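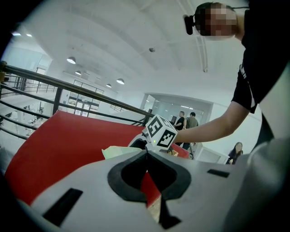 Figure 2. Hand-held gripper with cube marker in use at the upper-level station, red sheet on the work surface.

4.2 Changes in the operators' work

The Kumimex site moved part of its textile handling from manual sorting to demonstration work in December. Operators who had previously sorted by hand now carry out handling tasks with a hand-held gripper (Figure 2), and the recorded motions are used to train the automatic cell supplied by Voyle. The station is on the upper level, next to the railing, and is open to the rest of the building.

The log for the study period contains 293 demonstrations, of which 272 were accepted. The 21 rejected entries were mostly incomplete recordings. Median handling time per item was longer with the gripper than by hand, as expected, and it fell over the first 125 demonstrations before levelling off. No target rate was set for the station, and the piece-rate supplement paid on the manual line was replaced by a fixed allowance.

Interviews point to two main effects. First, operators reported that they had to decide on a grasp before moving. On the manual line they corrected a poor grasp with the other hand, often without noticing. Several described the first shifts as slow and tiring for the wrist, and the longest continuous period at the station was later shortened. Second, the work became easier for others to inspect. A rejected demonstration could be replayed by the shift lead, whereas a badly sorted item on the manual line could seldom be traced to one person. Operators with long service raised this more often than recent starters.

Contact with colleagues also changed. Manual sorting was done in pairs at the Plumusetti tables, and talk during the work was common. At the demonstration station, operators tended to stop talking while recording, although speech had no effect on the data.

Staffing levels did not change during the study. Whether the same holds once the cell takes over routine items cannot be judged from the present material and is taken up in Section 5, together with the results from the Cumum site.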